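Home | Issues | For Authors | Search | Contact

4. Equipment planning and budget

4.1 What we had to buy

The planning for this part of the project started in March, before we knew how many hand-held units the study would need. The first request was for 20 units. We cut that to eight after going over the staff hours, and then to six. Six is what we ended up ordering, all from Jastness, all the same model with the flat black pads. Two other quotes came in (Edomik, Baloyi). Edomik was cheaper per unit but sold the mounting arm separately and the arm has its own lead time. Baloyi wouldn't quote below ten.

Unit price was $605 with pads fitted. Spare pads $40 a pair. We budgeted one spare pair per unit and that was too low, see 4.3. Shipping was not in the first version of the budget at all. Our mistake. It came to $297 for the whole order and was moved over from the travel line.

4.2 Objects and floor space

Object costs are small and we nearly left them out. Tennis balls, cups, a few wood blocks, sponges. Bought locally, one receipt. Balls were picked as the starter object for new operators: cheap, easy to replace, same size every time, and they roll if the approach is sloppy, so the operator finds out right away. Fig. 4 shows the gripper open with a ball farther out on the tile floor, which is the start position for the floor task.

Floor work costs nothing in furniture but it does cost time. Operators kneel. We planned on long sessions at first and dropped to short ones with a break between, so the booking for the room had to be made longer. Anyone pricing a similar setup should put room hours in as a real line even when the room is free on paper. Knee pads too. They were not in the plan and they should of been.

Tables were priced and put off to the second year. Two adjustable tables would have used up most of what was left after the grippers, and the floor task didn't need them.

4.3 Spares and wear

Pads are the main running cost. Edges chip, mostly at the lower corners, where they meet hard tile. A chipped pad still closes fine on a soft object, so we set the replacement rule by grip face only and ignored the edges. That rule roughly halved the spares order in the revised plan. On small hard objects it might not hold and we'd want a stricter one.

Screws are the other thing. Small, easy to lose. Order a bag. Pins the same. We also asked Jastness for the drawing of the pad so a local shop could make them, and Brukico gave a price for a short run, but the setup fee only pays off at quantities we won't reach.

4.4 Revised plan

The revised budget was closed on Sep 26, 2018. Changes against the first version: fewer units, more pads, shipping as its own line, room hours as its own line. Nothing held back for repairs of the grippers themselves, as the purchase terms cover the first year. After that the plan is to retire one unit and strip it for parts, which seems better than a service contract at this scale. We did not compare leasing in any detail. One phone call, no written offer.

Training time is still the weakest number in the plan. We treated all operators as equally quick, and teh schedule has no slack if a new one starts in the middle of a block. For the second year we'd pay for two training days per person up front, using only the floor task with the ball, and start counting useful hours after that. The tables get looked at again once that figure is in.

Fig. 4. Floor task, gripper open, ball on tile.
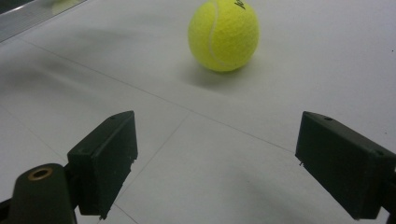 Second-year orders will go out in two lots, grippers first and pads a quarter later, so the pad count can be set from real wear and the leftover can go toward the tables.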